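年过完了,柜子还没过完

厨房最右边那个柜子,门关不上已经有一阵子了。我的处理办法是用膝盖顶一下,趁它还没弹回来赶紧走开,这样它弹开的时候我人在客厅,就不算是我的事。

这个办法从腊月二十几一直用到昨天。昨天我去拿酱油,柜门一开,掉下来一袋瓜子、一袋不知道哪年的山楂条,最后是一盒铁皮装的蛋卷,角朝下,正中脚背。蛋卷没事,盒子瘪了一小块。我坐在地上揉脚的时候和柜子平视了一会儿,觉得是该收拾了。

先交代一下背景。这柜子是我搬进来那年装的,十一年了,我一直管它叫零食柜,虽然当初设计师在图纸上写的是“干货储物”。干货我是有的,一包香菇,在最里面,和柜子差不多大。别的都是零食。平时它的容量刚刚好,我吃一点买一点,进出平衡,像一个很有节制的人的柜子。到了过年就不行了,因为过年的零食不是买的,是长出来的。

今年的来源有这么几路。我妈寄了一箱,箱子上写着“轻放”,里面的东西没有一样需要轻放。我姐来住了两晚,带来一个大袋子,走的时候说忘了带走,我看她那个表情不像忘了。单位发的年货礼盒,发放单上写价值200元,我拆开以后坐着加了半天,怎么加也加不到。还有同事Zarmeena Abbasi塞给我的椰枣,用一个饼干盒装着,说是她舅妈自己晒的,吃完盒子要还。这是唯一一份有归还义务的零食,所以我吃得最快。

剩下的一大半是我自己买的。节前我去了一趟Zotano,本意是买葱。那家超市从入口到蔬菜区必须穿过整个年货大街,这个路线不知道是谁规划的,我每次走完都觉得这人应该加工资。葱我也买了,一小把,架在一车东西顶上,像个装饰。收银的小姑娘问我要不要办会员,我说不用,我不常来。她低头看了看我的车,没说话。

说回收拾。

我收拾东西有个毛病,必须先把所有东西都倒出来,倒到没有退路为止。这是很多年前从一本讲收纳的书里学的,书的别的内容我都忘了,书本身也在后来某次收拾中不见了。倒出来以后,饭桌摆满,椅子摆满,我只好站着吃了晚饭。晚饭是从椅子上拿的两块沙琪玛。

然后是分类。第一版分类是按口味:甜的一边,咸的一边。这个方案撑到了第一袋话梅。话梅是甜的还是咸的,我站在那儿想了很久,最后含了一颗,想得更久。第二版是按保质期,很科学,缺点是要找到保质期。有的印在封口上,有的印在背面,有的写着“见封口”,封口写着“见瓶底”,而它是一个袋子。我戴上眼镜又摘下眼镜,对着灯转来转去,像在验钞。

第三版是我发消息问Teresa Teixeira得来的。她家的厨房是那种可以随时请人参观的厨房,抽屉拉开像文具店。她回得很快,说:按你会不会吃来分。我说那就只有一类了。她过了一会儿发来一个捂脸的表情,又补了一句:那按站不站得住来分。

我一开始觉得她在敷衍我,后来发现这是真知灼见。零食的问题从来不在多少,在于躺着。躺着的袋子互相叠,叠了就滑,滑了就砸脚。能站的就让它站,书一样排开,一眼看到正面,想拿哪个拿哪个。站不住的,再说。

于是我在桌上一袋一袋地试。 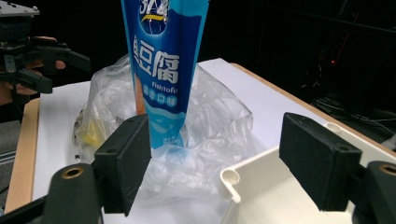
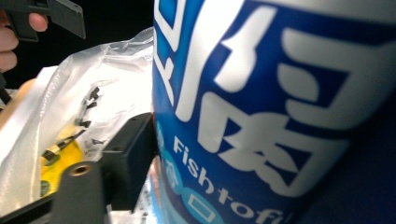
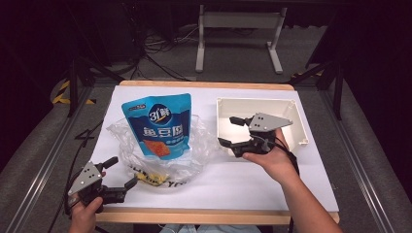 站得住站不住,和价钱没关系,和好不好吃也没关系,全看包装。单位礼盒里那包坚果,袋子又厚又亮,还带一条缎带,一松手就趴下,扶起来再趴下,最后我把它折了个角塞在墙边,它还慢慢往下出溜。倒是鱼豆腐让我刮目相看。蓝底,白色大字写着鱼豆腐,下面一点不谦虚,又用英文写了一遍Fishtofu,底下垫的还是一团皱巴巴的透明塑料袋,地基差成这样,照样竖着。我对它的敬意从这时候开始,后来影响了整个柜子的布局。

鱼豆腐我要多说几句,因为我俩有点渊源。

我小时候没有吃过这种袋装的,我知道的鱼豆腐是火锅里的,白白胖胖一块,煮久了会鼓起来,捞上来再瘪下去,咬一口烫上颚。我爸夹这个有一套手法,先在碗边磕一下,再咬一个小角放气。他管这叫“开阀”。全家只有他从来不烫嘴,也只有他每次都要讲一遍阀的事。

后来上班了,有一年出差坐长途车,路上七十分钟,旁边坐了一个不认识的大姐,上车就撕开一小包东西吃,那个味道慢慢飘过来,辣的,带点鲜,我在座位上把脸转向窗户,以示我是一个有尊严的人。过了两站她递给我一块,说尝尝。我就尝了。那是我第一次知道鱼豆腐可以是干的、韧的、带着红油,装在袋子里,不需要锅,不需要我爸。下车以后我在车站小卖部找了一圈没找到,只找到豆干。豆干很好,但那天的我不想理它。

从那以后我买零食就有一个固定栏目。牌子换来换去,味道也有高有低,有的像橡皮擦蘸酱,有的还真能吃出一点鱼。我妈知道以后,每年寄箱子都往里放,放得很有技巧,塞在别的东西的缝隙里,起缓冲作用。我拆箱的时候常常先拆出腊肠,再拆出鱼豆腐,再拆出一只袜子,袜子里包着一瓶辣酱。箱子上那个“轻放”大概是写给辣酱的。

好,继续讲柜子。

能站的都站到了第一层,从左到右,高的在后,矮的在前,跟拍集体照一个道理。站第一排的有鱼豆腐,有两种海苔,有一桶薯片。薯片严格来说是作弊,它是桶。我犹豫了一下还是让它上了,人家毕竟也没倒。

站不住的怎么办呢。我翻出来几个白色的浅盘,前年在Plilico买的,四面有边,当时的想法是放调料,买回来发现调料瓶比盘子高出一大截,往外一拉就前仰后合,用了两天就收起来了。现在拿来放躺着的零食倒是合适。把散的小包往里一码,往柜子里一推,要吃的时候整盘抽出来,端到沙发上,挑完再推回去。我给这个动作起了个名字叫“上菜”。

这里有一个陷阱我要提醒大家。把小包装从大袋子里拿出来放进盘子,柜子会一下子空出好多,你会很得意。但是大袋子上印着的保质期,跟着大袋子一起进了垃圾桶。小包装上有没有印,你最好在扔之前看一眼。我是在扔完、扎好、拎到楼下、回来洗了手之后想起来的。关于我后来有没有下楼翻垃圾,本文不作记录。

塑料袋是另外一个问题。我说的是那种软的、透明的,零食的外包装,拆开以后一松手就开始自己膨胀的那种。你把它团成一个球,放在桌上,转身去拿东西,回来它已经舒展开了,占半张桌子,还发出很轻的噼啪声,像是在嘲笑谁。我试过折成三角形,网上很流行,折一个三角要花的时间够我吃完一包东西再制造一个新的袋子。Teresa是折三角的,她有整整一抽屉三角。我尊重她。我把我的团进另一个袋子里,再把那个袋子团起来,眼不见为净。

还有一个小小的发现。袋子别急着团,先抖一抖。我从一个以为已经拆空的袋子里抖出来两颗糖,又从另一个里面抖出一张抽奖卡,刮开,谢谢惠顾。抽奖卡上印着兑奖截止日期,是去年九月。也就是说就算中了也没我的份,这让“谢谢惠顾”四个字显得特别体贴。

收拾到晚上快十一点,我上秤称了一下所有开了封又没吃完的坚果,合到一个罐子里,291克。为什么要称我也说不清,秤就在手边。我把数字写在标签上贴好,写完觉得自己非常有条理。今天早上路过抓了两把,标签就成了历史文献。

最里面的香菇我也请出来了。袋子上的字已经磨得差不多,闻一闻,还是香菇味,不浓,但态度端正。我拿了几朵泡上,准备炖鸡,其余的放回原处。我总觉得一个柜子里需要有一样东西是不动的,别的东西来来去去才有个参照。

中间还有一段插曲。楼下Villaseñor修鞋铺隔壁新开了一家小店,专门收拾和卖二手的收纳盒,老板Mudassar Jatoi上次跟我说,过完年来卖盒子的比来买盒子的多。我说怎么会,年后不正是大家收拾的时候吗。他说是啊,收拾完发现,东西吃完了,盒子空了。我当时笑了他半天,心想哪有人能把过年的零食吃完。现在看着我的第一层,心里有点不踏实,因为写这篇东西的工夫,前排已经少了一袋海苔。

列几条心得,给和我一样柜门关不上的人:

开着口的夹子不要省,但也别一次买70个装的。我买过。现在家里任何能夹的东西上都有一个夹子,包括窗帘。

高的放后面,这句话谁都会说。问题是吃的时候总是先吃前面的矮的,过几天后面的高个子就全露出来了,像退潮。所以隔几天要把后面的往前请一请。

送人要趁早。我拨出来一份给Samina Rana,她家两个小孩正是什么都能吃的年纪。我很大方地装了满满一兜,临出门又从兜里拿回来一包鱼豆腐,想想不好意思,放了回去,走到电梯口又拿回来了。最后还是给了,但给的是我不太喜欢的那个口味。她很高兴,我也很高兴,这件事希望她不看我的博客。

不要在饿的时候收拾零食柜。这条我应该写在第一条的。

不要在饱的时候收拾零食柜,会扔错东西。我扔过一整袋绿豆糕,当时觉得这辈子不会再吃甜的了,第二天下午三点钟在垃圾桶前面站了一会儿。

椰枣的饼干盒洗好了,晾在窗台上,明天带去还给Zarmeena。我妈说过空着手还盒子不礼貌,里面要放点什么。我在柜子前面看了一圈,能站的、躺着的、盘子里的,挑来挑去,最后放进去几根我姐“忘了”的牛轧糖,又垫了一小包鱼豆腐。盖子盖上有点紧,用膝盖顶了一下,好了。

至于那盒砸了我脚的蛋卷,拆开看过了,碎了一半。碎的倒进酸奶里,早饭吃掉。完整的那一半留着待客,盒子放在最底下一层,角朝里。

柜门现在关得上,我今天开关了很多次,主要是为了听那个“嗒”的一声,顺便每次拿点东西出来。

联系:博客留言板 | © 本站文字图片请勿转载 | 22/02/2018 | 返回顶部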